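Dish drying is the last step of washing up by hand. Plates and cups are either wiped with a cloth or left to drain in a rack.

A dish rack holds plates on edge so that water runs off — most have slots for plates and a separate holder for cutlery.

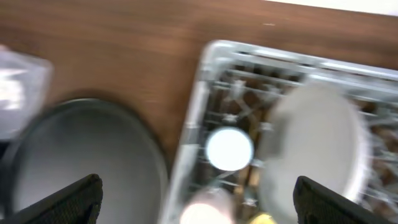
Air drying takes longer than wiping but needs no towel. Plastic tends to stay wet longer than china, as it holds less heat from the wash water.

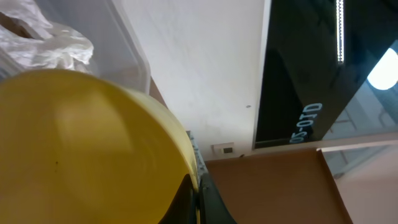 Faizal Ismail disagrees with towel drying altogether, writing that a cloth used for 2 meals should go in the laundry.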